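Rectangle folding is a way of folding laundry in which a T-shirt is brought into an upright oblong with the neckline at the top. Its supporters credit it with saving drawer space, a claim that rests largely on a Clemus household pamphlet of 818 copies, which gives no measurements.

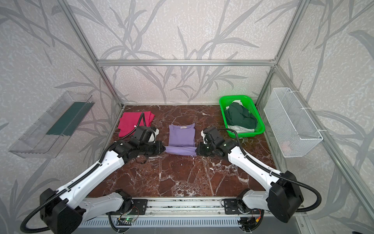
The Cirkbridge method calls for 2 folds per shirt and a basket for unsorted clothes. Whether it prevents creases is doubtful, and the often repeated figure of 300 shirts an hour has no known source.

Contact | © Otulow Household Encyclopedia | Back to top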